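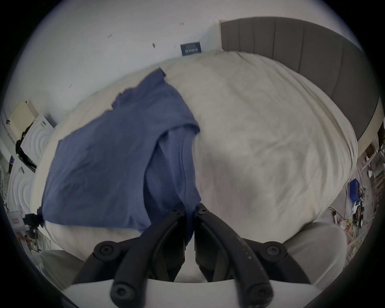 Blue short-sleeved T-shirt on an off-white duvet, roughly folded.

Folding on the Bed: Frequently Asked Questions

These answers cover the folding of T-shirts and other light cotton tops on a made bed. They go with the Veltari household laundry notes, sheet 417, and were last revised in September. Shirts with collars and knitwear have their own sheets.

Can a bed be used in place of a table?

Yes. A bed gives more area than most tables and the garment can be laid out with both sleeves open. The drawback is that a duvet is soft. It gives way under the hand, so a crease pressed on it is weaker than one pressed on a board. For T-shirts that are going into a drawer this is good enough.

Should the duvet be pulled flat first?

Pull it towards the foot of the bed once and stop there. Small wrinkles in the cover don't carry through to the shirt unless something heavy is left on top. Large ridges do matter, as the hem will follow them and the fold will come out crooked.

Which side of the bed is best?

The side furthest from the headboard. A padded headboard catches sleeves when a shirt is shaken out, and it also limits how far the arm can swing. Shake the shirt over the open side, then lay it down with the neck pointing away from you.

How do I start with a shirt that is bunched up?

1. Find the hem. It is the longest straight edge and the easiest to recognise by touch.
2. Take the hem at the two side seams and lift until the neck hangs free.
3. Shake twice, downwards.
4. Lower the neck on to the bed first and draw the hem towards you.

If one sleeve has gone inside the body, reach through from the hem and pull it out before step 3. Shaking will not free it. 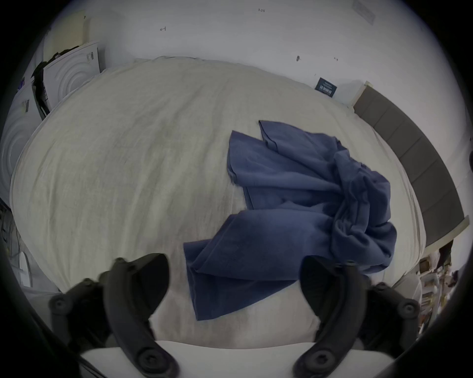 My shirt has no side seams. What do I use as a guide?

Some T-shirts are knitted as a tube. Match the two shoulder seams, hold them together and let the body hang. The edges that form on either side do the same job as side seams. A tube shirt may twist after washing, in which case follow the shoulders and ignore the hem.

What is the standard fold?

Lay the shirt face down. Bring one side in to the middle of the back, turn the sleeve back on itself so that it lies along the new edge, and repeat on the other side. Fold the hem up to the neck, then fold once more. Thibault Deschamps, who drew up the first version of this sheet, adds a third fold for shallow drawers.

What size should the finished shirt be?

Width is set by the drawer. The Plesbridge drawer insert, which many of our readers own, has compartments 165 mm wide and 400 mm long. An adult shirt in the standard fold goes in on its edge. Measure your own drawer at the base – the front panel is often wider than the space behind it.

Does a dark shirt need different handling on pale bedding?

The fold is the same. Lint is the difference. Dark blue and black cotton picks up fibres from a light cover, mostly on the side facing down. Turn the shirt inside out before laying it on the bed and turn it back for the last two folds, or put a clean pillowcase underneath. New dark shirts should be washed separately at least once before they lie on anything white or cream.

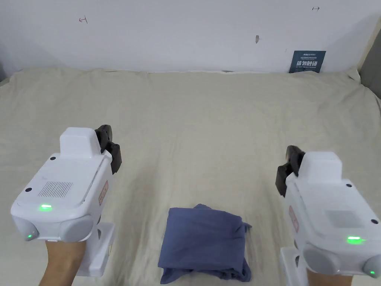

A lint roller used after folding cleans only the outer face, so roll the shirt while it is still open. One pass down the front and one down the back will do. Rolling across the width tends to drag thin jersey out of line.

How long can folded shirts stay on the bed?

Until the pile is complete, and no longer than the evening. Stacks lean on a soft surface and the lower shirts spread. Keep each pile to six.

Where do I send a correction?

Write to Ysaline Millet at the Veltari notes desk and quote item 2617.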